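Temporary Notices on Interior Doors: Placement, Legibility and Interference with Lever Hardware

November
By Ayuba Appiah

Filed under: Working Papers > Building Use and Signage

4. Door furniture and temporary notices

4.1 Scope of the door survey

The previous section dealt with permanent signage. We turn now to temporary notices, by which we mean any printed or handwritten text fixed to a door leaf without screws or a dedicated holder. The survey covered 222 interior doors in three mixed-use buildings, referred to here by their site names, Skesow, Dikier and Omine. Fire doors with vision panels were excluded, as were sliding doors and doors without a lever or knob. Of the doors that remained, most were painted timber leaves with an applied or routed panel profile. The rest were flush.

For each door we recorded the type of lock, the height and projection of the handle, the width of the flat area available between moldings, and the material, size and fixing of any notice present. Where a notice was written in more than one language, each language was logged as a separate text on the same carrier. A notice was classed as prohibitive if its opening words forbade an action, as directive if they asked for one, and as informative in all other cases. Partly hidden or folded notices were classed on their legible portion only, and the remaining text was entered as missing. We did not try to reconstruct missing characters from context, even where a likely reading existed, as two coders working independently had disagreed on such readings in the pilot.

4.2 Carrier size and surface relief

The commonest carrier was a single office sheet, taped at the corners. Larger carriers were less frequent but accounted for nearly all the creasing recorded. A sheet that spans a raised molding cannot lie flat against the leaf. It bridges the gap between the high points, and the unsupported part creases when the door is used or when the sheet is pressed down during fixing. Creasing was scored from zero to four with the Gyamfi scale, which was developed for wall posters and needed only one change for our purposes: the reference distance was shortened to arm's length, the distance at which a person reads a door they are about to open.

Figure 3 gives a case with a large prohibitive notice on a white paneled leaf. The printed text opens with 请勿 ("please do not"), in red on white, and the carrier is visibly creased. Contrast between the characters and the ground is high, while contrast between the carrier and the leaf is low.
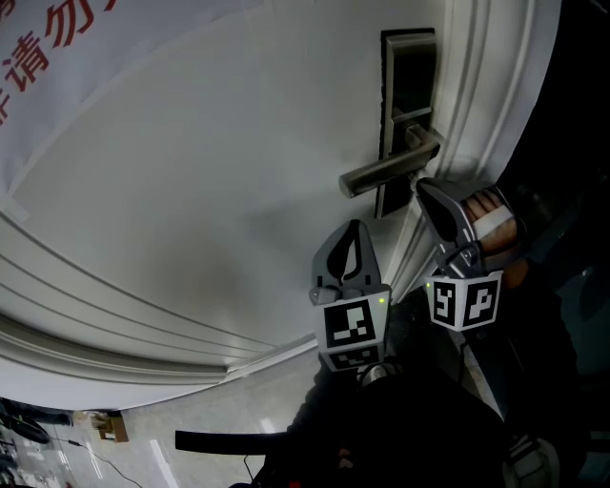

Figure 3. Paneled door with large notice in red characters, dark electronic lock plate and brushed-steel lever handle.

Low contrast between carrier and leaf has a practical effect that single-sheet notices on darker doors do not show. The reader has no clear outline to locate the notice by and has to rely on the print. In our legibility trials, participants walking toward a white-on-white notice first looked at the handle more often than at the text. With a colored border added, the order was reversed for most participants. The border did not change reading time once the text had been found.

4.3 Handle zone

We define the handle zone as the part of the leaf swept by the hand when operating the lever, plus a margin of 13 mm on each side. The zone is asymmetrical. A lever projects from the lock side toward the middle of the leaf, so the hand covers more of the panel than of the stile. On doors with a tall, narrow lock plate the zone is also longer in the vertical direction, as users of electronic locks touch the plate before or while they reach for the lever.

Notices inside the handle zone were rare and short-lived. Those that did intrude on it had torn corners or lifted tape at the second visit in almost every case. Notices placed wholly above the zone survived best. The effect of carrier size was weaker than expected: large carriers failed at the upper fixings, under their own weight, and small ones failed at whichever corner was nearest the lever.

Lever operation was logged separately at one door per building, giving 2,640 openings in total. Approach from below the lever was more common than the design literature suggests, in particular when the user was carrying something. An approach from below leaves the upper panel in view until contact is made. An approach from above places the forearm across it. For a prohibitive notice this matters, given that the text is intended to be read before the handle is turned. We therefore recommend that the lowest line of print sit clear of the upper boundary of the handle zone, and that the opening words be placed on the lock side of the sheet for scripts read from either direction.

4.4 Electronic locks and message conflict

A locked door and a door with a prohibitive notice deliver different messages, and users treat them differently. Some 800 of the logged openings were preceded by a pause of more than one second. Pauses were longest where an electronic lock was paired with a notice whose text was incomplete or folded over, and interviews at Dikier point to uncertainty over whether the notice applied to entry or to some other act, such as propping the door open. The words "please do not" carry no information on their own. If the line that names the act is lost, the notice still discourages entry without stating a rule.

The interview sample at Dikier was small and drawn from regular occupants, so the finding should be treated with caution for visitors. No interviews were possible at Omine during the logging period. Correction for building was applied to the pause data but not to the creasing scores, which were too unevenly distributed across the three sites.

Comments (3)

M. T.
Was tape type recorded? On satin paint we find the fixing fails long before the paper does, and I would expect that to swamp the size effect in 4.3.

Ayuba Appiah
Tape type was recorded at Skesow and Omine only. It will be in the appendix tables.

doorsandlocks
The 13 mm margin looks tight for gloved hands. Would like to see the sweep measured again in winter clothing.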